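Wiki > Home robots > Two-armed kits > Olholm Lolisa

Olholm Lolisa

The Lolisa is a two-armed tidying robot sold as a kit by Olholm, a small outfit that started out making camera mounts before getting into household machines. I've been writing up entries for this wiki for a while now, and this is the one I get the most messages about, so I've rewritten it from scratch. It's still an encyclopedia entry, more or less, but I own the thing and I'm not going to pretend I don't have opinions.

Background

Olholm's first go at a home robot was the Gökçe, a single arm on a heavy base that sat on a kitchen bench and mostly sorted cutlery. It sold 800 units, which pleased everybody involved, and then the questions started coming in from buyers who wanted it to get off the bench and do the floor. Setsuko Yokoyama led the redesign. She'd worked on the Gökçe wrist, and if you've ever owned one you'll recognise the wrist straight away, because it hardly changed!

The Lolisa went on sale in October at $4,000 for the full kit (both arms, base, head camera, charger and the world's longest hex key). There was a cheaper version planned with one arm, but it was dropped before release. I reckon that was the right call. Picking up rubbish with one arm is fine until you need something to put it in, and then you're driving back and forth across the room like you've forgotten your keys.

How it works around the house

The idea is simple enough. One arm minds the bin and the other goes after whatever's on the floor. You teach it by steering the arms yourself with a pair of handles, and after enough goes it starts having a crack on its own. Olholm suggests 100 teaching runs for a new room. I did mine in the evenings with the telly on, and it was oddly relaxing, a bit like playing one of those claw machines at the shops, only the prize is an old chip packet.

Bedrooms are a good place to start - there's usually less clutter than in a lounge, and the bed and the bedside table stay put from one day to the next.

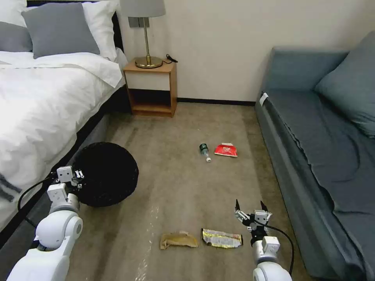 Soft, crinkly things are the real test for any gripper, and they're where I've spent most of my patience. A bottle has a shape you can count on. A wrapper squashes, slides and changes its mind about where its edges are, and a flat paper bag on carpet hardly gives the fingertips anything to get under. The Lolisa's fingers are narrow and pointed for this reason, and the trick I was taught by Danjuma Ogunleye, who runs the owners' forum, is to come down steeply and pinch a fold instead of chasing the whole packet. My success rate got a lot better once I stopped being greedy.

Bins matter more than you'd think, too. Lightweight ones tip or skate away when an arm nudges them, so I'd teach the holding arm first and get that reliable before you bother with the picking. Any rim the fingertips can get hold of will do.

Reception

Owners are a mixed bunch. Jussara Trindade's long review on the forum praised the arms and was pretty blunt about the software, which at launch needed restarting every time the battery was swapped (this has since been fixed, thank goodness). Tamunoemi Ogundipe compared it with the Trastano, its closest rival, and preferred the Trastano for hard floors and the Lolisa for carpet. I've only had a short go on a Trastano myself. It's quicker, and it's also louder, and I wouldn't run one on a Sunday morning with anyone asleep down the hall.

The common grumbles are the cables, which want tidying with a couple of ties, and the manual, which has been translated with more enthusiasm than care. Spare fingertips are sold in packs of 2 and take a minute to swap.

Support and servicing

Repairs go through Shona Tawhiri's workshop, and she's been terrific with me. Post the arm back without the base - it saves you a fortune in freight. Firmware updates come over the home network and the robot has to be on its charger while they install.

Related entries
Olholm Gökçe
Trastano
Grippers and fingertips
Teaching handles: a buyer's guide
Robots on carpet

Contact the editors | Copyright the contributors | Back to top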